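Lids on food tubs pop open after going in the freezer
Rehema Mutiso
14 views · 2 replies · Share

I batch cook lentils and freeze them in plastic tubs. By the next morning a corner of the lid has lifted, and there is frost on the food. The tubs are filled to the rim. Is this a fault in the lids, or should I be using a different plastic?

Wekesa Lyimo
Overfilling. Water expands by roughly nine per cent when it freezes, and lentils are mostly water. Leave 2 cm below the rim. Chill the food in the fridge with the lid resting loosely, then close it once cold. If you seal it warm, the air inside shrinks and pulls the lid out of shape.

Square tubs on a table:

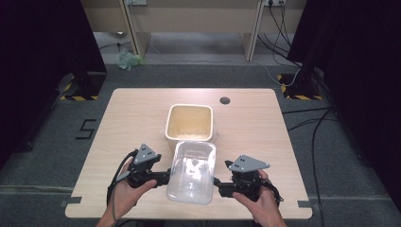
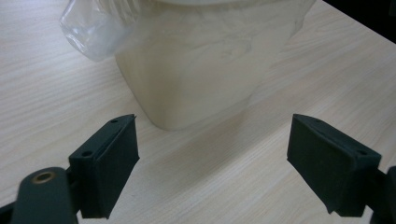
Check the recycling mark on the base. Polypropylene (5) copes with reheating but turns brittle in a domestic freezer and can crack if dropped. Low-density polyethylene (4) stays flexible in the cold and suits lids well. Polystyrene (6) should not be used for either. For a 200 g portion, a shallow tub freezes faster than a deep one and gives smaller ice crystals.

3 comments · Share

Nafula Kombo
Had this with a Cekley set. Put a plate on top till frozen, works fine. Bags are easier though.

0 comments · Share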